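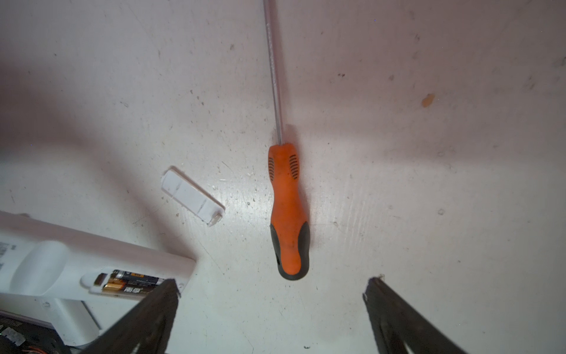

The repair evenings at Stonbridge start at half past six, and by seven every table has something in pieces on it. Wall clocks, doorbells, night lights, a talking bathroom scale! Annapurna Ramasamy began them with one toolbox and a borrowed room, and last November people carried in 71 things, of which 70 ran on batteries. I love those small jobs best. You need hardly anything -- a screwdriver like the orange one, scuffed and a bit grubby and easy to grip, and a clear bit of table where a little white cover can sit without wandering off. Two AA cells side by side, the lid next to them, and you're in business.

Annapurna's first rule is to look before you pull. Note which way each battery faces, then check the springs and contacts for crusty buildup. A cotton swab with a drop of white vinegar takes most of it off (let it dry properly afterward), and a pencil eraser brightens up dull metal wonderfully.

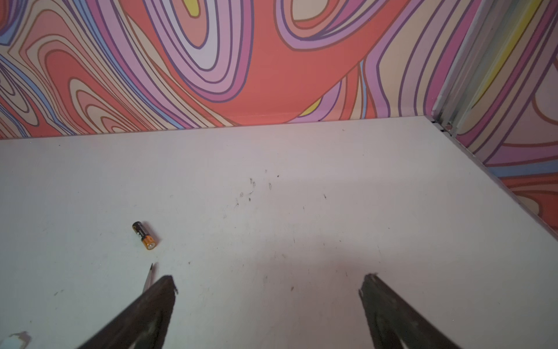 Her second rule is never to mix old cells with new ones. Krishnamoorthy Kamath, who repaired radios for years, keeps a tester in his shirt pocket and will happily check every loose battery you own. His log is up to 491 repairs, and he can tell you about most of them. The night I went, he and Lavanya Venkataraman spent an hour on a Fletine doorbell that needed one bent contact eased back with a fingertip. It rang 4 times, very loudly, and the whole room cheered.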